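How I Clean and Seal a Concrete Floor

I put this off for two winters because I thought sealing a floor was a job for people with trucks and big machines. Nope! If you can mop and you can paint a wall, you can do it over a weekend (plus some waiting, sorry).

Step 1: Clear it and sweep it

Everything comes out, even the heavy stuff you'd love to paint around. Sweep twice, then run the vacuum along the bottom of the walls, where the grit likes to hide.

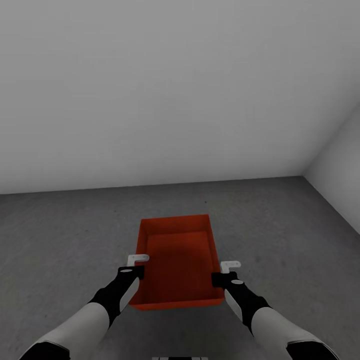

Step 2: Scrub

I use plain degreaser and a stiff brush on a long handle. Let it sit for 15 minutes, scrub, rinse, and rinse again. Old oil spots may need another round — mine sure did.

Step 3: Let it dry

Give it 2 full days with a fan going. Then tape down a square of plastic overnight and peel it up in the morning. If there's fog underneath, wait longer.

Step 4: Roll on the sealer

Start in the far corner and back your way toward the door. I used a cheap roller with a medium nap and a brush for the edges. Thin coats, please! My first try was too thick and it dried cloudy, so I had to strip that whole patch and start over. Check the can for how long to wait between coats.

Keep the door open while you work, and stay off it in shoes until the next day.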